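Re: [Postham-swap] snack bags for the spring exchange

On Monday, May 3, 2021, the Clustwood end of the list wrote:

> Is anybody still doing paper bags this time? I have a stack of
> flat cardboard boxes left over from January and could bring them.
> They hold more, but they do need tape. Also, are we keeping to
> small packets only, or can we put in jars?

Yes to paper bags, please! I love the boxes and I'll happily take a few for the jars, but for snack packets a plain shopping bag with rope handles is so much nicer to pack and to carry. It stands up by itself while you fill it, you can see right away what's in there, and whoever gets it can walk home to Vunedach with it over one arm (try that with a box).

I packed my first ones this week and had a great time doing it. What works for me is putting the tall packets in first, standing up against the back, and then fitting the smaller ones in front until they hold each other up. Mix the colors! Two packets of the same flavor side by side look like a grocery run, but put something orange next to something else and the whole bag gets cheerful.

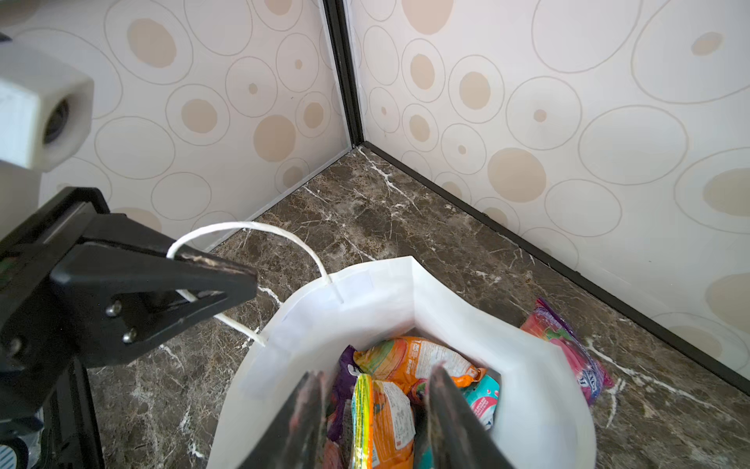 I leave the top open until the last minute, so that there is still room if I find one more thing I want to put in - and I always find one more thing. The shop on Caruso Street had a whole shelf of imported chips and crackers I had never seen before, and I came home with far more than I went for.

On jars: fine by me, but wrap them and put them in one of your boxes. My limit for a paper bag is 3 pounds. I tried 4 last time and one handle pulled right out on the stairs.

Drop-off is the same as before, side door at 414, any evening after supper. If you have spare bags with good handles, bring those too and I'll find a use for them.

Can't wait to see what everybody picks!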